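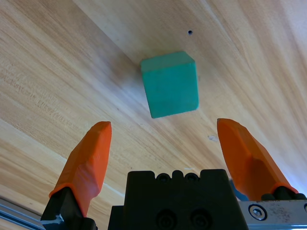

Nov 9, 2021 - bench by the window, Narnitbridge shop

Picking up where the last entry stopped, which was me putting the screwdriver down and going home.

Arm is back together. The new wrist plate is on, all the screws went into the holes they were drawn for, and I have only one left over. Deepika says one left over is within tolerance. I have put it in the jar with its relatives.

**Goal for tonight:** find the cube with the wrist camera, drive over it, close, lift, put it down someplace else. A toddler does this without a config file.

**Camera**

Moved the mount back on the wrist so both fingertips are in view when the gripper is open. The old position gave a lovely picture of the table and no clue where the fingers were, so every grasp was an act of faith. We now give up the bottom of the image to a big black lump of gripper body, plus bits of bracket and plate in the corners. Fine. I masked the lump out in software and it no longer gets reported as a very large, very close, very dark cube.

Fingers are still the orange ones. I wanted to reprint them in gray. Evanthia pointed out that the orange is the only color on this project that the detector has never confused with anything, and that I could leave one thing alone. Leaving one thing alone.

**Finding the cube**

Teal on light wood ought to be easy, and mostly is. What I hadn't thought about is that the cube isn't one color as far as the camera is concerned. The top comes out a good deal paler than the front, so my threshold, which I had tuned carefully on the front face, found the front face and nothing else. It then reported the center of that, with confidence. The arm went and pinched the near edge of the cube and squirted it toward the vise.

Widened the value range and left hue where it was. Now it gets both faces as one blob. The blob is honest about where the cube is in the image but not about where the cube's middle is on the table, because we look at it from an angle and the near side counts for too much. Deepika wants to fit a proper box to it. I want to add a fixed offset and go home at a normal hour. We added a fixed offset.

The glare on the right side of the table is a separate annoyance. The wood goes nearly white there, and auto exposure takes it personally and darkens everything else. Locked exposure by hand. Locked white balance too while I was in the menu. If somebody rolls the blind up or down, this all has to be done over, so: DO NOT TOUCH THE BLIND. I've written that on tape as well, on the blind.

The little dark hole in the tabletop has turned out to be useful. It doesn't move, it shows up in every light, and I've started using it as a sanity check on the hand-eye calibration. Park the arm, look at the hole, compare with where it ought to be. If they disagree, something got bumped. (The pale scuff is no good for this. It comes and goes with the light, and I spent a while trusting it before I worked that out.)

**Grasp runs**

22 tries, cube put down by hand in a new spot each time, any old rotation.

- First 10: offset as guessed. 4 lifts. The misses were nearly all the same miss, closing too far forward and tipping the cube back.
- Pulled the offset in a hair.
- Remaining 12: much better, lost two. One of those was the cable snagging on the shoulder, which I don't count against the vision. Deepika does.

Rotation still matters more than it should. With the cube anywhere near square to the fingers, they close on flat faces and everybody's happy. Twisted a little, it self-aligns as the fingers come in, and the soft corners help there - it slides around instead of digging in. Twisted near 45, they close corner to corner and it sits there like it's holding an egg with chopsticks. Picks up, looks great, drops it on the way over. I need wrist rotation in the plan. The angle is right there in the top edge of the blob, so there's no excuse except that I'd have to write it.

**Servo**

Gripper servo got too warm to leave a finger on toward the end. It's being told to close to zero while there's a cube in the way, so it leans on the thing with everything it's got until told otherwise. Changed the close routine: step in, watch the load reading, stop when it goes over 300 and hold there. That number is from squeezing my own thumb and deciding I didn't like it past that point. Not rigorous. Reproducible, though, if anyone wants to lend a thumb.

After the change it stayed cool enough and I could see no difference in how well it held on.

**Itatden board**

Still drops off the bus every so often, and still comes back if you unplug it and say something rude. Evanthia thinks it's the connector, I think it's the ground, and we've each been certain for long enough that neither of us wants to measure it. Swapped the lead anyway. No drops since then, which proves very little, as it tends to behave when watched.

The Fledier spare is in the second drawer if it dies for good. It wants different firmware, so don't just plug it in and then leave me a note saying it's broken. You know who you are, Lindsay project.

**Numbers to keep**

 hue same as before
 value low dropped until top + front merge
 exposure manual, see tape on blind
 grip stop load > 300
 approach from above, slow for the last bit

Slow for the last bit matters. At full speed the wrist is still ringing when the fingers close and you can hear it chatter on the table.

**Evanthia's note, copied from the whiteboard before it gets wiped:**

"Stop using the same cube. It's the only thing this arm has ever met. E.K."

Fair. There's a box of odd blocks under the bench. I'd like to have the angle working first, or I won't know which of my problems I'm looking at. She'd like to see it pick up something round before February. I said sure, in the tone one uses.

**Next**

1. Read the angle off the blob, turn the wrist before descending.
2. Tie the cable back at the shoulder. Properly. The zip tie currently there is holding on to the memory of a cable.
3. Script the hole check so it runs at startup and refuses to move if it's off.
4. Measure the ground on the Itatden board, quietly, when Evanthia's out.
5. Blocks box.

Arm parked, power strip off, cube in the tray. Config is saved on the bench laptop with tonight's date in the file name, next to the other four called "final".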